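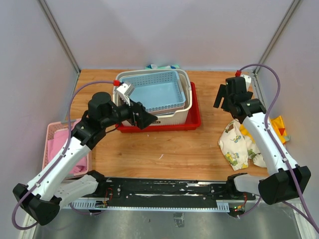
Ladgate two-arm bench kit – is it worth the money?

Forum > Kits and reviews > Benchtop arms

pelham_k
19/06/2023
We are looking at the Ladgate kit for a small sorting and tidying job: plastic baskets, trays, some cloth. The Pinheiro single arm is cheaper but I doubt one arm will manage anything wide. Has anyone run the Ladgate for more than a demo?

stokerlane
Had ours for almost 30 weeks. The arms themselves are sound. Setup took us 2 days, most of it spent on the wrist cameras. The manual is poor on calibration, so go by the supplier's notes. Baskets are fine once you have taught it where the rims are. Cloth is another matter.

brackenfold
I'd disagree about the cables. The sleeved ones to the wrist need more slack than the manual says, and the clips on the forearm work loose. We replaced 5 clips. For that price I'd expect better.

stokerlane
Ours haven't moved. Did you tighten them with the arm stretched out or folded? It makes a difference.

brackenfold
Folded, as per the manual. So either the manual is wrong or the clips are.

mossgate_tom
We went with the Fana instead. Slower, but the grippers come with soft pads and support answers the phone. I wouldn't buy the Ladgate for baskets nested inside each other – the thin rims stick together and the fingers pick up both.

stokerlane
That depends on how you lay the job out. Turned upside down, a basket gives the arm a flat base and you can go in by the handle slot. Big boxes with rounded corners are harder, and I would plan on using both arms for those.
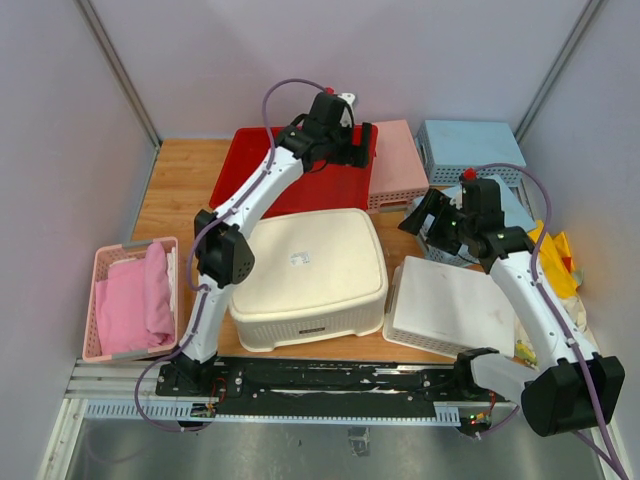 I'd also keep the cloth to one side until the hard items are done. With soft stuff in the middle of the table our error rate went up, and we had to stop and reset 3 times in one run.

pelham_k
Useful, thanks. Does the service plan cover the grippers?

brackenfold
Fingers no, motors yes. Read it before you sign. Pleloter sell spare fingers that fit, and they are cheaper.

mossgate_tom
Pleloter ones wore down quickly for us. I'd pay for the originals.

pelham_k
Noted. I have asked for a trial unit in July and will post how it gets on with the cloth.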